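Print this page | E-mail this page

We use cookies to remember your login and notebook view. OK | Settings

Jul 8, 2020
Kallbridge bench notes, garment handling, hand-held grippers
Kept by Imke Frerichs

Going over the working rules for folding demonstrations before we freeze them. The version on the shared drive is from October and half of it was written for the old fixed arms. Meinecke wants one page that a new person can read before picking up the grippers. I doubt it fits on one page but I'll try.

Target for this garment set is 300 accepted demonstrations. We have 200 on the drive, but I have only reviewed part of those against the new rules, so the 200 should be read as recorded and nothing more. Ivo keeps reporting it as accepted in the status mail. I asked him to change the column heading.

First rule, start state. The old text says the garment should be placed "randomly." People read that very differently. Some drop it, some lay it almost flat and push one sleeve under, which gives the policy an easy start every time. New wording: the garment must have folds in the torso and at least one shoulder or sleeve bunched, and the operator must not smooth it by hand before the grippers go in. A sideways collar is fine, any heading is fine.

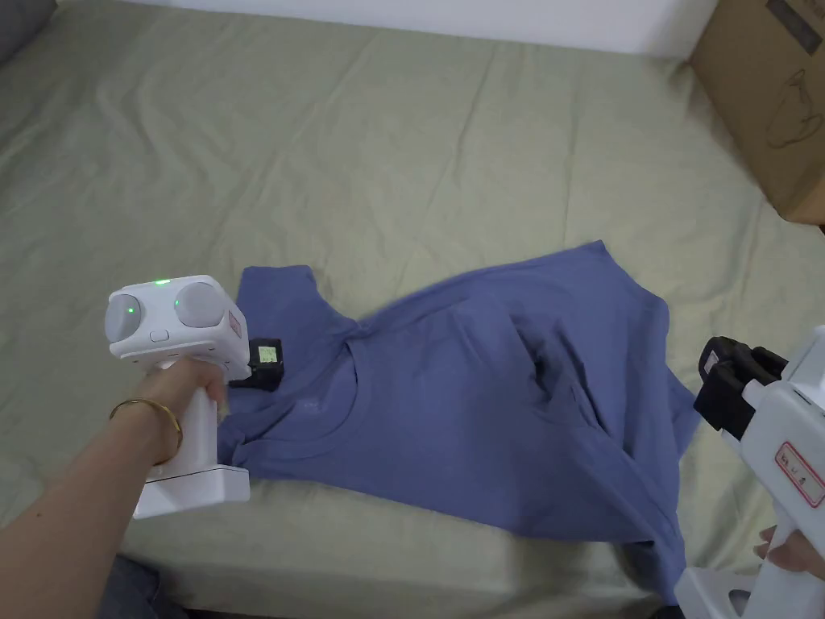
Notebook vol. 4, p. 11

I would pass a start like this one. The neckline points left, the left shoulder is folded into ridges and the right half of the torso has deep folds in it. A reviewer can tell which end is which, so the label can be checked later without guessing.

Second rule, lights. The operator looks at the indicators on both grippers before the first grasp and says the state out loud for the log. Anything other than the state on the card, put both units down and restart the session. The card itself needs work. It lists the colors for the head but says nothing useful about the row on the base, and I have had two different answers about what red means there. Open item, asked Idura for the current sheet. Until it arrives, write down the color and the position and don't interpret.

Third rule, labels on the housings. Left and right units are not interchangeable in our calibration files. The handwritten label stays on, it faces out, and the ID is copied into the log at the start of every session. If the writing has worn, fix it before recording. Ivo suggested printed labels. Fine with me, if he orders them.

Also settled: wrists. The glove box rule from the machine shop got pasted into our document and it says no jewelry of any kind. That rule is for rotating tools. For hand-held work on cloth I have written that anything on the wrist must not reach the jaws or catch the fabric, and that the operator keeps it the same for the whole session so the footage is consistent. Meinecke is going to check with the safety office whether we are allowed to have our own wording.

Fourth rule, tension. We argued over this one for most of the morning.

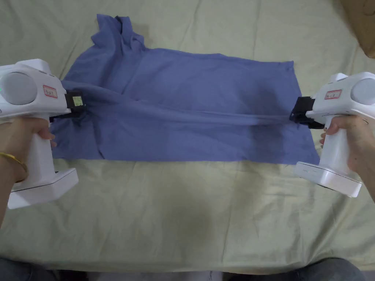
Pull limits have to be something an operator can judge by eye, as there is no force readout in the demonstration log. My proposal is to stop when the cloth between the jaws first goes straight. The diagonal ridge running from one black jaw to the other is the cue I mean, with the soft wrinkles still there underneath. Once those wrinkles go as well, the operator is stretching the shirt, and an arm copying that motion will stretch it harder. Ivo would like a number in newtons. He can have one when we have a way to measure it on both sides, and until then the rule stays visual. Knit cotton only - woven shirts get their own paragraph.

Related point on bunched fabric. A bunched collar during a pull is not a reason to reject. Reject only if the jaw has closed on a layer the operator did not mean to take, and the operator has to say so in the log at the time. Reviewers should not try to decide this afterward from the video.

Fifth rule, holding level. For the long fold both jaws should be at close to the same height, and the fold should run nearly straight from one to the other. The bunched part may stand up above the top edge, that gets dealt with in the next motion.
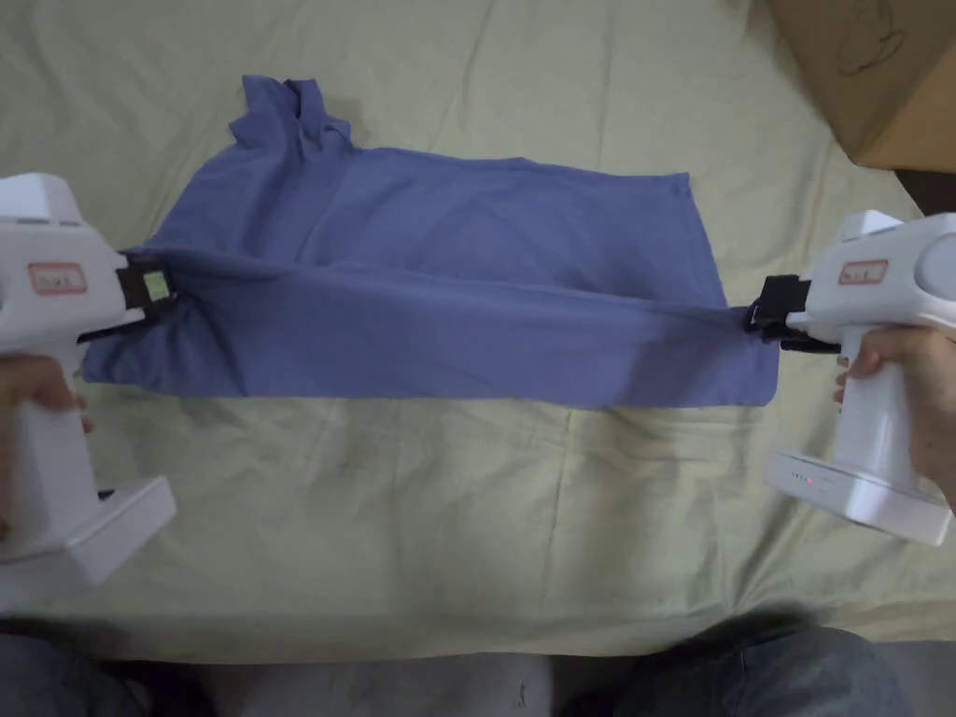

Still open

- Row of indicators on the base: one red dot lit on the right unit here. Recorded by color and position as per rule two. Needs the Idura sheet.
- Surface. The draft says "flat, plain, matte." A wrinkled sheet is plain and matte but it isn't flat. I would allow it and change the word to "level." Wrinkles in the sheet are useful, the policy has to learn they aren't part of the garment.
- Objects at the border of the work area. Cardboard box in the upper right corner of all three. Allowed under the draft as long as the garment never touches it. Add a line that it is noted in the session log.
- Operator posture. Seated with knees in view is allowed. Knees must stay clear of the bases.
- Rejected demonstrations are kept, with the reason. Do not delete. We lost a batch this way at the old site and could not show Meinecke why the reject rate had moved.

Next: I rewrite rules one, four and five tonight, Ivo does two and three. Then each of us reviews the same 11 demonstrations without talking and we compare. If we disagree on more than 4, the wording goes back on the bench.

Contact Kallbridge notebooks | © Kallbridge | Back to top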